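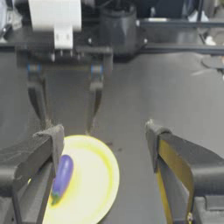

Play food is what we get asked about most. Plates first, food second, thats how we sort the Kurncombe bins too. The paper plate with the yellow rim is the party kind, meant to be tossed, but it does fine for a small set and the little purple eggplant looks right at home on it. Gray table under everything, same as last time. More words further down, got to get these up before lunch.

Quick background for new people. Flullum is our play food swap. Bring what you don't use, take what you're missing. Bin no. 13 is vegetables, always overfull. Meat and "dinner things" go in the next bin along and empty out fast, no idea why, everybody wants the drumsticks. The list of pieces stands at 761 as of this month, would be more but we stopped writing down the single peas. Goal is 1000 by October.

EGGPLANT. Small one, glossy, a bit of a curve to it. Comes up more than you'd think in mixed bags. Kids call it everything but eggplant. Keep it with the vegetables please, we find it in with the fruit every single time. If yours has a stem piece that pops off, tape it in a bag with your name on.

PAPER PLATES. Fine to bring, new ones only. Bright rims are nice because small kids can see where the plate stops. They bend if you stack books on top (ask me how I know). Not worth washing. When one goes soft, recycle and grab another from the Arnel shelf.

Next part is for the drumstick people.

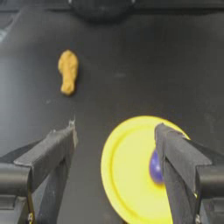

Drumsticks go out one per family until the bin fills back up. The bumpy kind with the breaded look are the favorites, the smooth ones sit around for weeks. Check the creases before you bring one in, crumbs and play dough get down in there and don't come out with a wipe. Old toothbrush, warm water, dish soap, done. Air dry overnight, and I mean overnight, last batch went in the bin damp and the whole thing smelled.

PLATES, HARD. Yellow is easiest to match up. Shallow ones with a ring inside are good for round food that would roll off otherwise. Scratches ok. Cracks not ok, those go in the trash, dont "save them for crafts".

ROUND THINGS. Purple balls, mystery balls, whatever. Could be a grape, could be a plum, we are not going to argue. One to a plate for sorting games. Anything small enough to fit through a toilet paper tube stays out of the toddler bin, no exceptions, take it to the big kid shelf.

Sets that are still short:
Chu picnic set, needs two cups and the bread
Arnel breakfast set, needs the egg
Kurncombe market set, all there except the lid, if you have a spare lid of ANY color bring it

Drop off is at the side door, mornings til 11:30. Please bag it and write on the bag whats inside. More pictures when the fruit bin gets sorted.

Last updated: September

3077 views | 13 comments | Share

Related
Fruit bin, before and after
How to clean felt food without wrecking it
Chu picnic set: full parts list
Flullum swap rules (short version)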